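Trurnulside Opens Its Doors on the Stusura Project

For release 8/12/26, Birkville

I've written plenty of press releases from my desk, but this one comes straight from the carpet of our demo room, where I spent the whole open day in my socks (long story, new boots). I'm Wanda Duda, I handle visits and press for Trurnulside, and I'm delighted to tell you that the Stusura project has finally been shown to the people of Birkville!

Stusura is our clothes-handling robot. It has two arms, a gripper on each one, and a lot of opinions about fleece.
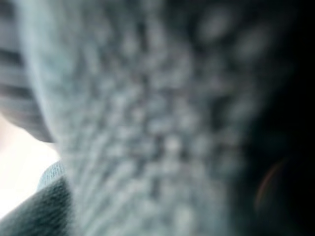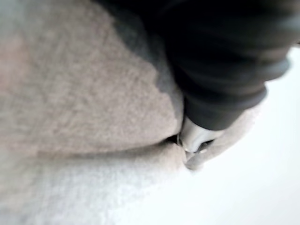
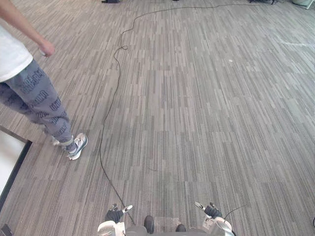 Stusura at the open day: two views from the wrist, up close with fabric, and one looking out over the demo room floor.

Clothes are hard for robots, and I wish more people knew how hard. A box stays a box when you pick it up. A sweater turns into something else the second you touch it, and then it turns into something else again. Sławomir Nowakowski, who leads the project, spent most of the day explaining this to visitors with his own scarf, and by the afternoon he had a small crowd of kids trying to fold it with two fingers on each hand. They got pretty good at it!

We had 273 visitors through the door, which is a lot for a room our size -- I had put out 134 name badges and thought I was being generous. Apologies to everybody who ended up with a sticky note.

The question I heard most was "When can I have one?" I'm sorry to say you can't, at least for now. Stusura is a research project, and it is slow. If you have a basket of laundry and a free evening, you will beat it every time. What we're after is a robot that can sort and handle donated clothing alongside a human crew, and our first outside trial is planned with Sadowski, the clothing reuse warehouse across town. Their team came to the open day too, and they asked tougher questions than anyone. What does it do with a stuck zipper? What about a coat with something left in the pocket? Sławomir wrote them all down.

"I'd much sooner hear the hard questions now than in the warehouse," he told me while we were putting the chairs away. "The people who handle coats all day know things we don't."

The Sadowski trial starts in October. The goal is 1,000 garments handled from start to finish, with a person from the warehouse working next to the robot the whole time and keeping notes on what goes wrong. We'll publish those notes, the embarrassing ones included.

A second open day will follow once the trial is over. Groups and schools are welcome, admission is free, and you can bring an old sweater for the donation bin if you like. Reporters who want to visit before then should write to me, Wanda Duda, at the Trurnulside press desk. I'll order more badges.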